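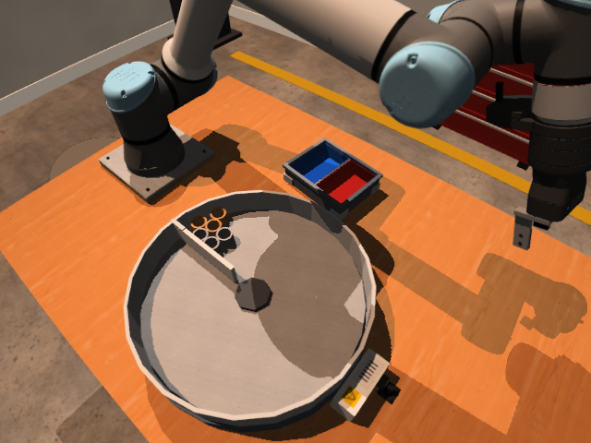

Vol. 8, No. 11

Sorting rings in a make-believe workshop, and then for real

I've been bugging the people at Wurnik for months to let me write about their ring sorter, and in July they finally said yes! So I spent an afternoon in the Ó Riain building drinking their coffee and watching a simulated arm pick little rings out of a round feeder and drop them in a tray. Orange ones go in the red side, pale ones go in the blue side. You could teach a toddler to do it (mine would eat the rings).

The new part is how the arm learns. The group calls its method Brakar, and it's built around changing the room as well as the job. Every practice run happens in simulation, and between runs the software messes with things like where the light comes from, where the camera sits and how the rings have landed. Plenty of labs do something like that. What Brakar adds is a second pass, where it goes back over the runs that went badly, works out which change did the damage, and serves up more practice with exactly that change. Bad shadows? Have some more shadows.
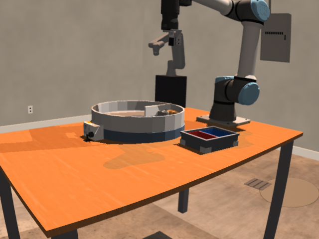

Shadows were the big headache, by the way. When the arm leans over the feeder it darkens a good chunk of the floor in there, and an early version of the controller kept reading a pale ring in shade as an orange one. I asked if they could just put a lamp on it and got a very patient look. The whole idea is that the thing should cope in a shop where somebody parks a cart in front of the window at 4 p.m.

Now for the numbers, which I made them write down for me. The Brakar controller trained on 700 simulated runs. Then they moved it to the real arm and gave it 40 test batches it had never seen, with no extra training in between. It finished all but eight of them without a mistake. The older controller, trained on the same number of runs with the changes picked at random, messed up 11. That's a smaller gap than I was hoping for, and the team said so before I could. They're happier about where the mistakes went: color mix-ups disappeared completely, and what's left is mostly rings bumped at the tray divider. 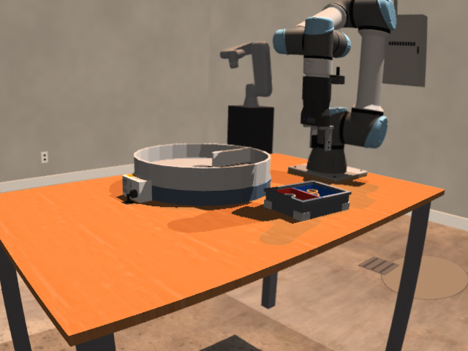
A golden ring near the tray divider, in the simulator.

The divider trouble is kind of funny when you see it played back on a big monitor. The grip is fine, the trip over is fine, and then the ring clips the edge on the way down and everybody in the room groans. Their best guess is that the simulator is too kind about bouncing. Real rings hop. The simulated ones settle down a lot sooner, so the controller never got much practice at being careful with the drop, and the second pass can't ask for more of something it never saw go wrong.
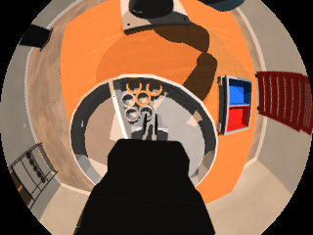
They're also pretty sure the wrist camera is doing more of the work than they'd planned. When they turned it off and left the controller with only the room views, it got hesitant around tightly packed rings and would hover, back off and hover again. I'd like to see that tested properly, with real counts, and I'm told it's on the list.

Next up is a longer trial at Novmont, where the parts are smaller and come in more than two colors. The simulator gets a new contact model first, bounce included. The write-up and the training scenes should be out once that's done, and I've asked for a heads-up so I can try the scenes on my own sad desktop.

We use cookies to remember your reading preferences. By continuing to browse you agree to our cookie policy. Accept | Manage settings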